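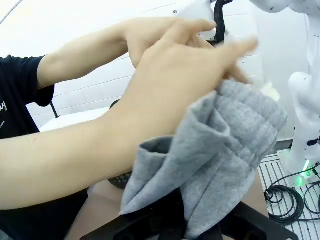 I went to the June open day at Mernness expecting to be dazzled, and I came home thinking mostly about laundry. They have a lab out past Tallden where they teach robot arms to handle clothes, and for a couple of hours the rest of us were allowed to wander in and get in the way (politely, I hope!).

I watched one of the staff work with a gray fleece thing for a good while. Both hands were on the top of it and the black gripper had hold of the bottom, and I caught myself leaning forward like my mother used to when I was learning to fold fitted sheets. I must have stood there 13 minutes before I remembered there was coffee.

My neighbor back in Barrios thinks all this is a waste of money, and I do see her point. A person can fold a sweatshirt in a few seconds while talking on the phone. But I'd argue that's a reason to show it to the public more often. The videos we get at home are all polish, and you never learn how much patient handwork goes in. I'd have happily paid for a ticket just to see the hands.

So my plea to Mernness, and to the Posance people across the road who keep their doors shut all year, is to do this every season, and let us stay longer next time. And please put out more chairs.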